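Community Meals Programme, Orberg – progress report to the funder
2018-12-23

Dear Pauline Fothergill,

This report covers the work since March. I write it together with Reece Hebden, who keeps our purchase records.

Up to now we have served 2187 meals at the two sites, Plarska Street and Kondberg Hall. Of these, 1047 were served at Kondberg Hall, where we opened later than planned. The delay came from the gas inspection, which had to be repeated after the old pipe was changed. The cost of the second inspection was 303 pounds and we have taken it from the repairs line, as you agreed by letter.

The cooking evenings for parents are going well, but slowly. In the first weeks people came only to eat and did not want to stand at the stove. We changed the order of the evening – first a short meal, then cooking for the next day – and now most of them stay until the end. The soups are more popular than the baked dishes. Lentils and barley we buy from Bloxham in large bags, and the price did not change during the whole period.

The weak point is still storage. The cold room at Plarska Street is too small for the vegetables of a full week, so we must have two deliveries, and each one is charged. We have asked for an offer for a second refrigerator and will send it to you when it arrives.
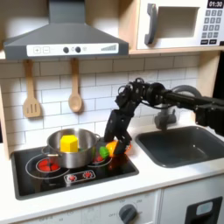
Regarding staff, the post of assistant cook is filled until the end of March. We would like to extend it, and the request is in the attached budget. Without this post, Kondberg Hall would have to close on one evening every week.

For the next period we plan to translate the recipe sheets into 2 more languages and to repeat the food hygiene course. The receipts are sorted by month and can be sent at any time.

Recent reports
Opening of Kondberg Hall
Recipe sheets: first results
Spring budget, revised

Contact | © Orberg Community Meals | Back to top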